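Frame Rate Options Should Be Part of the Design

May 2022

Console games now arrive with a menu entry that hardly existed a generation ago. It is usually called "graphics mode" and it has 2 settings, one for resolution and one for frame rate. I have come to think that this menu entry lets studios put off a decision they ought to make early.

Take Vumau, the kart racer from Gimness that came out in March. In quality mode it renders at full resolution and holds 30 frames per second. In performance mode the frame rate is uncapped, and in the opening cup it climbs to 80 on a display that can show it. On paper that is generous. In practice the number moves constantly: it drops whenever the pack bunches up at a corner, and the corner is the one place where steering needs to feel the same on every lap.

An uncapped frame rate is a measurement of spare capacity. The player experiences the gaps between frames, and if those gaps vary, the controls feel vague even when the average is high. A steady lower figure would suit Vumau better. The developers must know this, as the time trial mode, which has one kart on the track, is capped and plays very well.

The cost is also paid elsewhere. Each mode has to be tested on each console, and each patch has to be tested in each mode. The first update to Vumau fixed shadow flicker in quality mode and brought in a stutter on the snow tracks in performance mode. A small studio with one target would have had half of that work to do.
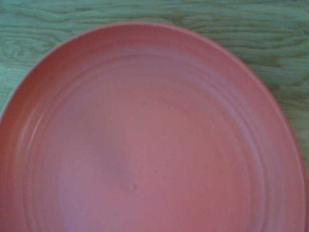
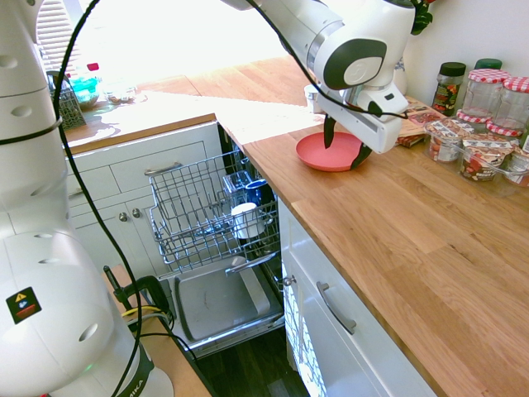 Does a variable refresh rate display solve the problem?
It hides part of it. The screen waits for each frame, so tearing goes away and small dips are harder to notice. The time between pressing a button and seeing the result still changes with the frame rate, and many players do not own such a display.

Compare Uter, a side-on puzzle game with modest ambitions and no graphics menu at all. Its animation, input timing and camera were plainly built for one frame rate. Jumps last a fixed number of frames, and the sound of landing falls exactly on the frame where the feet touch. I played it for a fortnight before it occurred to me to look for a setting, and I did not miss it.

The usual reply is that choice costs the player nothing. I accept this for PC games, where the hardware is unknown and the settings page is a necessity. A console is a known quantity. The studio has the profiling tools, the development kits and months to use them. The player has a sofa and a line of text saying that one option "favours visual detail".

There are sensible exceptions. Yimyam, a turn-based strategy game, offers a mode that reduces the number of animated units on screen from 300 to a much smaller group of markers. That changes how the map reads, and some people prefer it on a small television. It is a real difference in presentation, described in clear terms, with a preview beside the setting.

I would ask for something similar from action games that insist on two modes. Cap both of them. State the cap in the menu. Say which mode the handling was tuned for, and make that the default - most people will never change it, and reviewers will at least be comparing the same thing. If the studio cannot say which mode the handling was tuned for, the second mode should wait for a patch.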